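Handheld dock firmware and 120 Hz output

tessel_k
Has anyone gotten stable 120 Hz out of the Drinudum handheld on the Jatcombe dock since the September firmware? Mine drops to 60 after a few minutes in any game with HDR on. Menus stay at 120. Same cable and TV as before the update.

ohmsley
Check the power supply first. The dock lowers the link rate if it sees under the rated wattage. The stock Willems brick is fine. Most phone chargers aren't.

tessel_k
Stock brick. Already swapped outlets.

bracket9
It's the firmware. I rolled back and the drops stopped. 34 hours of play so far, no fallback to 60.

ohmsley
Rolling back also resets the video settings, HDR included. Did you turn HDR back on afterward?

bracket9
Yes, and at the same color depth. I do know how to run a comparison.

marl_pit
I get the same drops on the old firmware, so I don't buy that it's only the update. Mine went away with a shorter cable. The one in the box is 2 meters and marginal at full bandwidth. I moved the dock to the kitchen set for testing and used a short one there - no drops all evening.

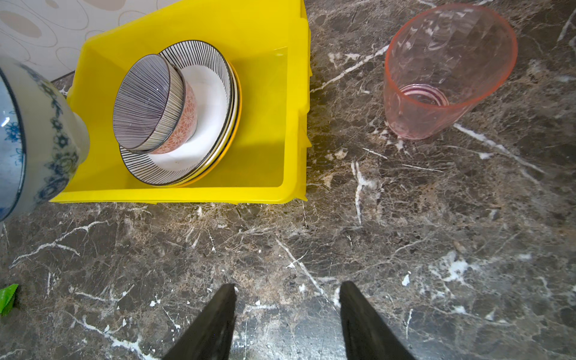
Re: cable length

quillon
A cable problem usually shows up as sparkles or a black screen before the port renegotiates. A clean step down to 60 sounds more like the dock deciding to do it. Try turning off variable refresh and leaving HDR on.

tessel_k
VRR off, HDR on: held 120 for nearly an hour. VRR back on: dropped in 9 minutes.

bracket9
So, firmware.

marl_pit
Or a TV that handles VRR badly over a long cable. You haven't ruled that out with one display.

quillon
Worth sending to Jinddale support either way. The dock writes error 415 to its log when it forces a lower mode. If that code is there, the cable isn't the first suspect.

tessel_k
Log has 415 in it, twice. Ticket is in. Leaving VRR off until they answer.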